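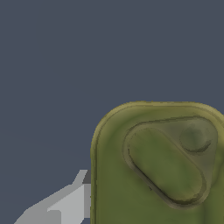

Color and Surface in Interior Work
Handout 4: Muted colors and how they behave in a room

Instructor: Yvonne Yeoman
Lab sessions: Shinji Koyama

Reading before class: the chapter on grayed colors in the course packet, and your own notes from the Kerkudham house visit.

1. What we mean by muted

A muted color is one with low chroma. It can be light or dark. Students often mix this up with value, so keep the three terms apart when you write up your lab sheets. Hue is the family (green, blue, red). Value is how light or dark. Chroma is how strong the color is compared with a gray of the same value.

You can lower chroma by adding gray, by adding the complement, or by adding an earth pigment. The results differ. Gray added to green gives a flat, cool color. Red added to green goes toward brown fairly fast and you will overshoot the first few times. Raw umber is slower and easier to control. Most of the olive paints sold for walls are a yellow or yellow-green base with black or umber in it.

2. Cool and warm neutrals side by side

Put a gray with some blue in it next to an olive and both will shift. The gray looks bluer and the olive looks yellower. The effect is called simultaneous contrast and it is strongest along the line where the two colors meet. It weakens if there is a white or black strip between them, even a thin one. Trim painters use this all the time without giving it a name.

In the Hamada apartment (slides from week 2) the client had approved the gray on a white card. Once the olive cabinets went in, she said the wall had been painted the wrong blue. The paint was correct. The card had been looked at alone, on a kitchen counter, next to nothing that would be in the finished room. Always show samples together, at something close to the proportions they will have.

3. Area

Large areas look stronger than small ones. A color that seems nearly gray on a chip may read as plainly blue on four walls. For this reason we paint test boards and do not rely on chips. Boards should be at least two feet on the short side. Lean them upright against the wall. A board lying on the floor picks up more light from the ceiling fixture and will mislead you.

Small areas of a muted color can disappear. If a door or a built-in is meant to be noticed, either raise the chroma a step or increase the value difference with the wall behind it.

4. Even and uneven color

Modern wall paint dries to an even film. Older finishes, limewash and glazes do not, and the eye accepts much more variation in them. A mottled surface made from two or three close greens will usually look softer than a single flat green of the same average value. The range has to be narrow. Noboru Ueda, who taught the glazing lab before Shinji, used to have students stop one coat before they thought they were done – still good advice.

Problems we see most in student panels:
Blotches all the same size
Contrast between the two greens too high
Glaze worked after it has started to set
Edges darker than the middle from a loaded brush

5. Sheen

Matte finishes scatter light and hold their color from most angles. Satin and semigloss reflect windows and lamps, so part of the surface goes pale. Rounded edges will show this more than square ones, as there is nearly always some part of the curve turned toward the light. On furniture with rounded corners, check the sample on a curved piece before you order.

6. Lab assignment

Mix one blue-gray and one olive at the same value. Use the gray scale to check, and squint. Paint two boards flat. On a third board, glaze the olive over itself using a second green no more than one step away.

View all three under daylight and under the warm lamps in the lab. Write one page on what changed. Name the pigments and give your proportions by weight. Halima Magesa has the scale key and the spare boards.

Anyone who missed the Umley site visit should see me about borrowing a partner's notes.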